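Storage & Entryways > Racks and shelving
Thread: Single-board rack for slides – spacing and orientation

tshab_joiner
Jan 25, 2018
I am fitting a low rack for house slides: one light wooden board on a thin dark metal frame. Two pairs, one beige, one pink. The board is narrow, and I want both pairs on it without a second tier. Current test is side by side, soles facing out.
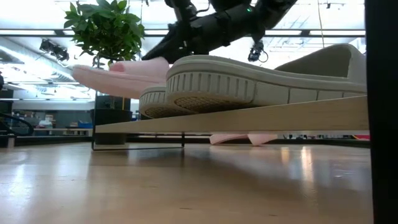 Beige pair on the board, pink ones off it.

The beige soles are thick and have ribs along the edge, so stacking them wastes height. Has anyone run two pairs on a single Hadau board, or is the two-tier version the only sensible option?

merkance50
Two-tier. I have the Zolwood equivalent and gave up on one board in November. Foam slides are wide for their length because of the strap, and you lose the margin at both ends. Mine is 12 inches deep and still not enough for two pairs laid flat.

oak_and_wax
Disagree. Twelve inches is enough if you overlap them. Strap of one under the heel of the next. You only need full width for shoes with a rigid upper.

merkance50
Overlapping works until somebody pulls out the bottom one.

tshab_joiner
Tried a partial overlap with three on the board. One pink, two gray. 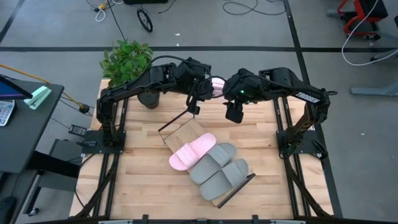 Storage & Entryways: Small racks

The upper gray one sits partly over the edge of the pink one. The rods mark two edges of the board. I have not settled where the fourth goes.

oak_and_wax
Same pair together, toes the same way, then tuck the pink pair in behind. Also, your board is tilted. Is that intended?

tshab_joiner
Tilt is for the trial only. On the floor it will be level.

lowshelf_193
I would keep a slight tilt. Grit runs to the low side and you wipe one edge. The Tshabalala racks are built that way – front rail lower than the back. The drawback is that smooth foam creeps on a smooth board, so you need a lip.

merkance50
A lip on a board that size costs you more depth. You are solving one problem with another.

lowshelf_193
A rod along the low edge is enough. It does not have to be wood.

tshab_joiner
That is an option. I will set the rod 13 mm above the board and see whether the thick soles clear it. The plant can stay behind the rack either way.

oak_and_wax
Leave a gap for the pot. Water on an unsealed board edge leaves a dark line that does not sand out easily.

Related threads
Hadau frame feet on glossy floors
Zolwood board, replacement screws
Wall rack or floor rack for a narrow hall
Cleaning ribbed foam soles
Sealing end grain on light boards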